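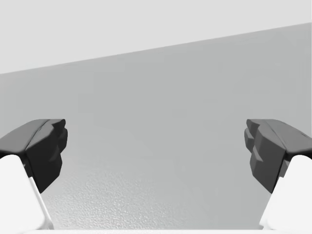

Two dark gripper fingers, held wide apart above a gray surface (computer rendering).

Frequently Asked Questions: The September Systems Outage and Your Subscription

Last updated Thursday, November 21, 2024

Thank you for your patience, your phone calls and your many kind notes (and the less kind ones too, which we read just as carefully). We've gathered the questions that readers of the Kivitz Courier ask us most often. If yours isn't covered, the reader desk will be glad to hear from you.

What happened in September?
Someone got into our business network using a password that belonged to a former contractor, and then locked up a good part of our billing and delivery records with ransomware. Our technical staff shut down the rest of the network that same night to keep it from spreading. It was a hard call to make with the morning edition waiting to go, but we would make it again.

Why did my paper stop coming if the trouble was with the computers?
Good question, and we heard it a lot! The pages themselves were fine. What we lost was the routing system that tells each carrier which porches to visit, along with vacation holds and address changes. Our carriers worked from memory and from old printed lists, and many of them did wonderfully well, but 300 households in Hirnier and the north end of Mathias were missed for several days running.

Was my credit card number taken?
No. Card payments are handled by an outside processor, and full card numbers are never kept on our own machines. If you pay by check, we do keep a scanned copy for a short while, and 40 of those scans were in a folder the intruders opened. Every one of those customers has been sent a letter by regular mail. If you haven't received a letter, your check was not in that folder.

What about my name and address?
We have to assume that delivery names, street addresses and phone numbers may have been copied. We haven't seen them turn up anywhere, but please be a little extra careful with calls or emails that mention your subscription. We will never call you and ask for a password, a gift card or your bank details.

Did you pay the ransom?
We did not. We restored our records from backup copies, which took 11 days from start to finish and a great deal of coffee.

Will I get a credit for the papers I missed?
Yes, you will. If you were on one of the missed routes, your subscription has already been extended by 12 days and you don't need to do a thing. If you think we overlooked you, call the reader desk and tell us the dates as best you remember them. We'll take your word for it.

Do I need to change my password for the website?
Please do. The website runs on a separate system called Trurneo, and it wasn't touched, but plenty of us use the same password in more places than we should. You'll be asked to choose a new one the next time you sign in.

I put in a vacation hold and the papers came anyway. Can you fix that?
Holds entered during the outage were lost, I'm sorry to say. Please enter yours again, by phone or online, and we'll credit the copies that piled up in your driveway.

Who can I talk to?
Ask for Marietjie Mkhize at the reader desk, weekdays from nine to five. You can also stop in at the front counter, where the bell works if you press it hard.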